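Setting up a small bench conveyor on a taped grid

Quick writeup because Senan Ó Súilleabháin asked how we lay out our table and I keep typing the same thing into email. Small belt, one motor, a bin for what comes off it. You can do it in an afternoon.

What you need

Brown paper or a mat big enough for the table
Blue painter's tape
Small green belt conveyor, ours is from Hakala
Hex keys
Motor controller board and two-wire lead
Shallow plastic bin, plus a piece of foam to fit

1. Cover the table. Pull the paper tight, tape the edges down first. Wrinkles will drive you nuts later.

2. Mark the grid. Tape the long lines first, then the cross lines. Pick one corner and measure everything from it – don't measure off the last strip, the error adds up. I was off by 8 mm on my first try. Pulled it all up, started over.

3. Set the conveyor down right on top of the tape. No need to cut around it. Line the side rail up by eye, then check each bracket with a ruler. Press down on both ends. If it rocks, loosen a bracket, let it settle, tighten again.

4. Run the wire. Red and black, off the conveyor to the board. Leave some slack and keep it away from the rollers. Power stays off untill step 6.

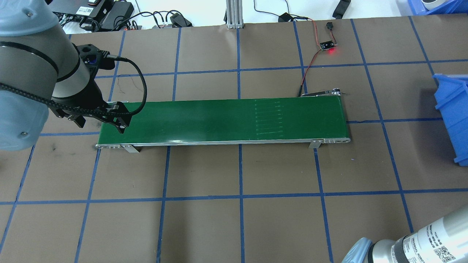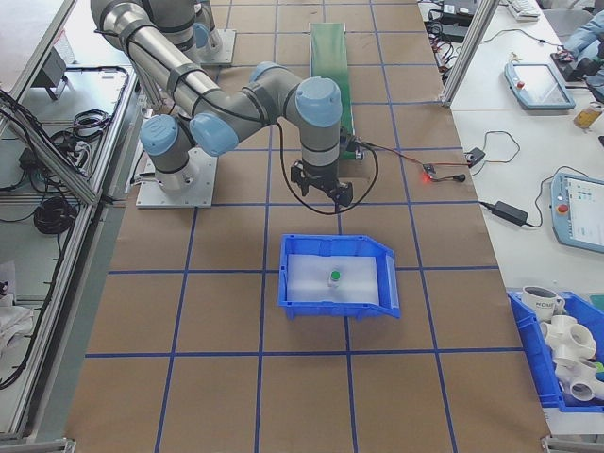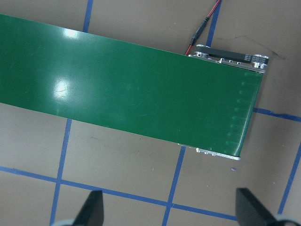 5. Line the bin. Cut the foam a little big and push it in so it grips the sides. Small bottles land quieter and don't roll so much. Low lip toward whoever is unloading.

6. Power on. Look for the light on the board, then start at the slowest speed. Let it go for 4 minutes empty. Watch the belt edges, not the middle. Drifting to one side? Tighten that side a quarter turn. Wait. Check again. Most people crank it and then it wanders the other way.

7. Write down the grid position of each bracket. Ehab Abdelaziz moved ours to Pilville for a day and we had it back in place in 27 minutes, only becuase of the notes.

Cleaning – damp cloth, belt stopped. No solvent. Scuffs are fine, leave them.

Tape lifts at the crossings first. Replace the whole strip, patches peel up again.

Still to add: belt tension numbers, and the wiring for 2 belts off one supply. Will put those up when I've got them written out.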